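January, sim bench, after lunch

Chores list again. Iveta Baláž keeps asking me when the arm is going to tidy her kid's puzzle box, and I keep telling her we're working up to it, so today was shapes on the brown table. All in simulation, no hardware. I wanted to look at the tidying problem from the pick end before anybody at Stutetti starts talking to us about drawers and laundry again.
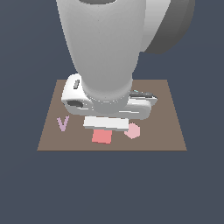
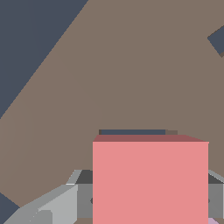
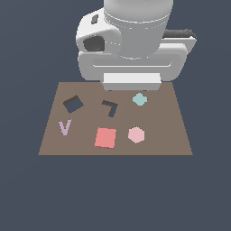

Shape table in sim. First one has three pieces out, the middle one is close in on the pink block with a finger on each side, last one has six pieces in two rows.

The block is the easy customer. Flat sides, nice and upright for two fingers, and if you come in square to it there isn't much to argue about. I'd happily call that "can put away a building block" and move on, except a playroom floor isn't all blocks! The V is the one I keep staring at. Grab it across both arms and you're touching it at two slanty places, grab one arm and the weight is way off to the side. Bogdan Bielecka thinks you should pinch right at the point. Maybe. I want to try both before I have an opinion.

The L has the same trouble but milder, at least it has some parallel edges to offer. The hexagon is fine so long as you line up with a pair of flats (note to self: the wrist angle has to come from the piece, stop hard-coding it, I did this in the Clakari script too and paid for it).

Other thing, and this one matters more for real chores – look how close the block and the hexagon are in the three-piece layout. A person just nudges one over with a knuckle. Our planner has no idea of a nudge. It wants a clear path for both fingers or it refuses. Ehab Fawzy has a push-first routine from the Wibisono work that he says would drop in with a day of fiddling. Asked him to send it.

Set up a batch of 90 tries before I went for coffee, block only, random start angles. 79 ended with the piece held and lifted. The other 11 I've saved to look through, I only opened two so far and both were the fingertip landing on the top of the block. Seed is 1888 if anyone wants to rerun it.

So is it ready for chores? For one tidy block on a bare table in a simulator I'd say getting there. For the puzzle box, no. The pieces are thin and they'd be heaped on each other, and then there's the carpet, which I haven't modeled and don't want to. Radek Holub says shop-floor kitting comes first anyway, because the parts show up in trays and a tray is a lot kinder than a toddler. I think he's right, but I'd still like to see the toy job done before I retire.

To do:
Wrist angle from piece outline
V grasp, point vs. one arm
Ehab's push routine, try on block + hexagon
Go through the rest of the failed block tries
Ask Bohumila Kuruc if the Sekeo friction numbers are any good for painted wood, mine are guesses

Left the six-piece layout saved as the default. Please don't overwrite it, I need it in the morning.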